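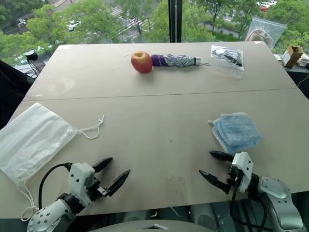
Hodeck Building Users Group
Minutes of the meeting held 29 March 2025

Present: Shahnaz Sikder (chair), Nuwan Bhuiyan, Ferhat Karabulut, Lakmal Wanigasekara (minutes)
Apologies: Tahsin Herath

1. Minutes of the previous meeting
Approved with one correction. Under item 4, "supply duct" should read "return duct." LW to reissue.

2. Matters arising
2.1 Stairwell door closers. Adjusted on all floors. Closed.
2.2 Loading bay signage. Proof received from Wotero. The height limit is missing from the second panel. NB to return marked copy.
2.3 Bicycle room access. Carried forward.

3. Ventilation and temperature
3.1 NB presented the log for the east side. The group received 38 comfort complaints in the period, of which 11 came from the upper floor and concerned afternoon overheating. The remainder were spread over the lower floors with no clear pattern by time of day.
3.2 FK reported that three of the damper actuators on the upper floor branch do not reach full travel. They respond to the control signal but stop short. Genska has quoted for replacement, labor included. The quote excludes rebalancing.
3.3 SS asked whether rebalancing could be deferred until the filter change in July. FK advised against it. Set points on the branch were established with the dampers restricted, and airflow at the neighboring diffusers will be high once full travel is restored.
3.4 Agreed: accept the quote, and request a separate price for rebalancing the upper floor branch only.
Action: FK
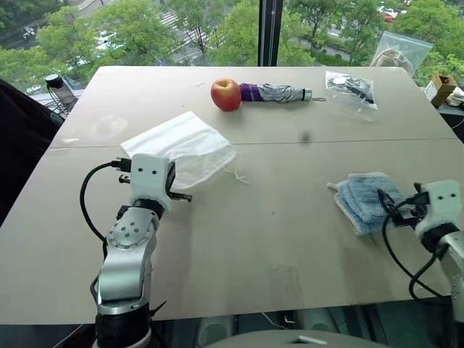 3.5 Night setback. LW noted that the current schedule starts the air handler too late for early users. Agreed to advance the start by one step and review the log at the next meeting. No change to the evening schedule.
Action: NB

4. Noise
4.1 Levels measured by NB near the plant room door reached 59 dBA with the fan at high speed. With the door seal temporarily taped, the tone at the low end was unchanged, so the seal is not considered the main path. FK suspects the flexible connector on the discharge side.
4.2 Agreed to inspect the connector during the actuator work to avoid a second shutdown.
Action: FK

5. Room booking
5.1 TH had submitted a note in writing. The Roy calendar continues to release rooms when a recurring booking is edited by someone other than the original owner. The supplier has acknowledged the fault but has given no date.
5.2 Until it is corrected, edits to recurring bookings are to be made by the owner only. LW to circulate the instruction.
5.3 SS asked that the note on leaving rooms clear be attached to the same message.
Action: LW

6. Any other business
6.1 FK asked for the plant room key register to be brought up to date. One key is signed out to a former contractor. SS to follow up.
6.2 NB asked if the complaint form could include a field for the room number. Agreed. LW to amend.

7. Next meeting
To be set by LW once Genska confirms the shutdown window. TH to attend for item 5.

Distribution: those present, TH, file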